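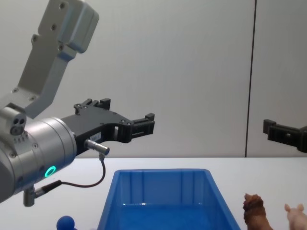 Whitcombe sets equipment budget for two-arm sorting cells

Thursday, March 2, 2023

The Whitcombe automation lab has approved a spending plan for its tabletop sorting program, covering 8 two-arm cells to be bought in two stages. Orders for the first stage open in April.

The plan puts most of the money into arms and grippers. Each cell uses a pair of arms with black two-finger grippers, mounted over a plain white table, and the lab will keep that layout for every new station. Bids are in from two suppliers, Wedard and Nultia. Wedard quoted the lower price per arm. Nultia quoted a longer service term and includes gripper cabling, a part the lab replaced 11 times last year.

Cable wear was the main item of debate during the review. A sensor lead that runs outside the arm is simple to swap but needs slack at the wrist, and the slack has to be checked whenever the arm is moved to a new mount. The approved plan sets aside $800 per cell for spare leads, connectors and fingertips. Earlier budgets had no line for spares, and these parts were charged to general supplies.

Test objects remain a small cost. The current task set calls for toy animals to be sorted into an open bin. A brown figurine with a mane-like ruff and a pink pig stand on the table to the right of a blue plastic bin, with the left gripper open near the bin's rim. The lab will buy bins of a single size for all cells - mixed sizes made results from different tables hard to compare.

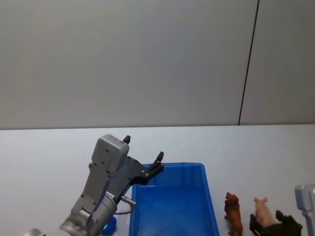

Software and floor space

Control software will stay on Ciken, under the license the lab already holds. The license covers the first stage in full. Extra seats for the second stage are priced separately and are not part of the approved sum.

Floor space is still open. The present room can take the first-stage cells without new power circuits, but the second stage needs a second room or a tighter table layout. A layout study is due before the second order is placed.

Suppliers have until the end of April to confirm delivery dates and spare part prices.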